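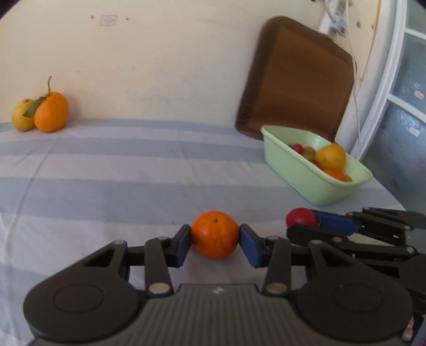 A mandarin held just above the table.

Changes to the Tovell Street fruit share from April

The fruit share moves to its spring schedule in April, and a few things will work differently from last year. Please read this through before you renew, even if you have been a member for a long time.

Pickup stays at the Tovell Street hall, in the side room with the double doors. The doors open at 8 in the morning and the room closes at 12. Last year we kept boxes overnight for people who could not make it, and too much soft fruit was lost that way. This year any box left at closing goes to the Merent pantry the same day. If you know you will be away, send a note two days ahead and we will move your box to the following week.

A full share is $100 for the season and covers 11 boxes. Half shares are still offered, with a box every other week. The price is the same as last season. Our costs for citrus went up over the winter, but the new arrangement with Jalico Orchards has brought the price of apples and pears down enough to cover it.

Jalico will supply most of the tree fruit. They are a small grower and pick in the order things ripen, so we will not have a firm list until the night before each pickup. The list will be posted on the hall door and sent by email.

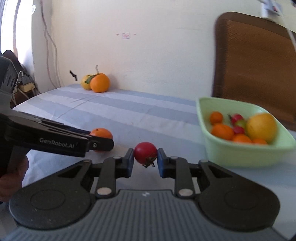 Several members asked for more advice on keeping fruit at home. Mandarins with loose skin dry out faster than tight ones and should be eaten first. They keep a week or so in a bowl and longer in the refrigerator drawer. Plums that are still hard should stay on the counter, in a paper bag if you want them sooner, and go in the refrigerator once they give a little near the stem. Tomatoes are best left out of the refrigerator until they are fully ripe. Wash berries only when you are ready to eat them – they spoil quickly once wet.

Keep apples away from everything else if you can. They give off a gas that ripens other fruit, and it also makes carrots bitter.

We are reusing boxes again. Bring yours back flat and dry, with the tape pulled off. Boxes with stains on the bottom should go in your own recycling.

The Mizuno Road pickup will not run this spring. The lot there is being repaved and we have not found another spot with parking. Members who used it can switch to Tovell Street at no charge, or ask for a refund of anything already paid. We hope to have a second location again by fall.

Renewal forms are at the hall and on the members' page. Places not renewed before the first April pickup go to the waiting list, in the order people signed up.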